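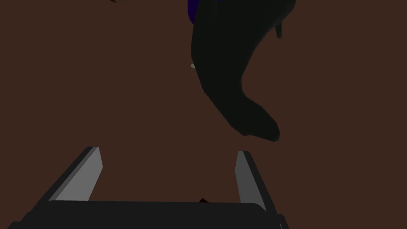

Gillavero will not have a single-player campaign at launch, and the lead designer at Flinside says the studio stopped trying to build one in May.

The game is a team shooter set in the mining settlements of Grivska, the same planet players fought over in the studio's first release, Brouwer. It was announced with a story mode of its own. We spoke to the lead designer by phone about what changed.

"We had two missions that worked and a lot of missions that didn't," the designer said. "The two good ones were good because they felt like multiplayer maps with someone talking in your ear. At that point you have to ask what you're making."

The people on the campaign team were moved over to maps and netcode. Parts of their work survive. One of the finished missions has been rebuilt as a co-op map, and the voice lines recorded for it will play there in shortened form.

Brouwer had a difficult first year, and the designer did not avoid the subject. Matches were hard to find outside the evening hours in Europe, and the progression system asked for more time than most players had.

"I went back and read the feedback thread from the last closed test. All of it, 1651 posts. The most common complaint was waiting. Waiting for a match, waiting for a respawn, waiting to unlock a rifle that somebody else already had."

Gillavero gives every player the full set of weapons from the start. What is earned instead is armor color, badges and similar items. Respawn times have been cut, and empty slots are filled by bots until a person joins. The designer said the bots are "fine, not great" and that work on them will go on after release.

The current closed test has 863 players. Flinside plans to let more in once the servers have been moved to a new host, but the designer would not give a date for that.

Asked whether owners of Brouwer will get anything for sticking around, the designer said names and clan tags will carry over, while stats will not.

"Some people will be upset about the stats. I understand it. The two games count kills and assists in different ways, and I don't want a leaderboard that mixes them."

Brouwer's servers will stay online after Gillavero comes out. The studio has not decided for how long. Gillavero is in development for PC, and a console version is being looked at by a separate team.

October 9, 2020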